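Evening cleaner wanted, Hestine offices
Two floors, 90 minutes an evening, start in December

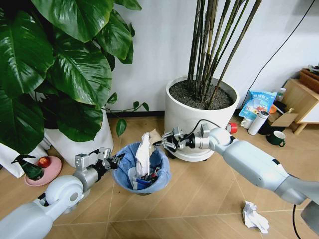
Do I need to bring my own supplies?
Cloths, bags and cleaner are kept in the closet on each floor.

The work is emptying the small bins and putting in new bags, picking up paper that missed, wiping desks and watering the plants. Plates and bottles go back to the kitchen – please don't throw out food. Work starts at 6 p.m.

Experience is helpful but not required. To apply, send a short note and two references to Notburga Koller at the Hestine front desk.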